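The notice went up beside the time clock at Doherty on Tue 4 February. Bomereo would be supplying arms for the wash-up line by June, and until then anyone who wanted extra hours could do table work at the Totside flat, showing the grippers how to pick up plates.

Lemlem Berhe had been on the line for six years. She read the notice twice and put her name down, because the hours were paid at the day rate and the flat was on her bus route.

The flat had a white round table and cupboards full of crockery from op shops. You held the gripper by its handle, closed the fingers on a rim, lifted, and put the thing somewhere else. Then you did it again a different way. The target was 200 lifts a shift. A young bloke called Pavberg, which was his surname and the only name he offered, sat in the kitchen and watched the numbers come in.

"You're quick," he told her on the first morning.

"I've picked up a plate before," she said.

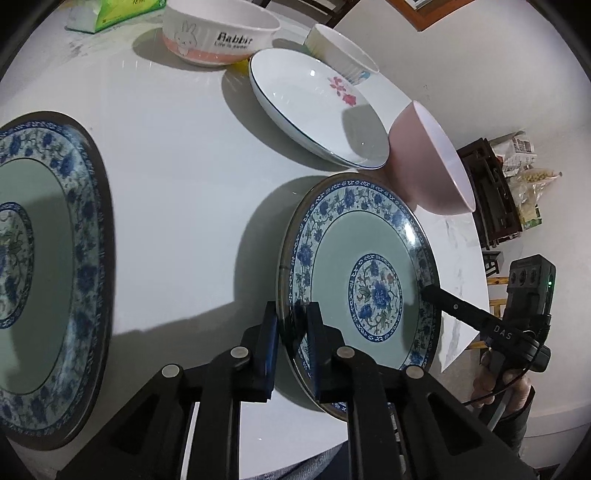 The table at Totside, with the peony plate coming up by its near rim.

She liked the peony plates best. They had a good wide edge to hold. The bowls were harder, and she learned to come at them slowly, the way she'd been taught to handle hot ones at Doherty.

In the third week Pavberg asked why she always tilted a plate before she lifted it.

"So the water runs off."

"There's no water here."

"There will be at work."

He wrote that down. She wondered afterwards if she should have kept it to herself, and she thought about it on the bus — forty minutes, with the traffic.

The arms came when they said they would. Doherty kept four people out of eleven. Lemlem was one of them, on a stool now instead of her feet, with a screen and a red button. Her back stopped hurting. She missed Rosa, who had gone to her sister's, and she missed the radio, which had been Rosa's.

On the first full day the line put through 3,000 plates. Lemlem watched the nearest arm take one by the rim, tip it up and wait a moment before lifting.

"What's it doing that for?" the supervisor asked.

"Draining," said Lemlem, and she went to get her lunch.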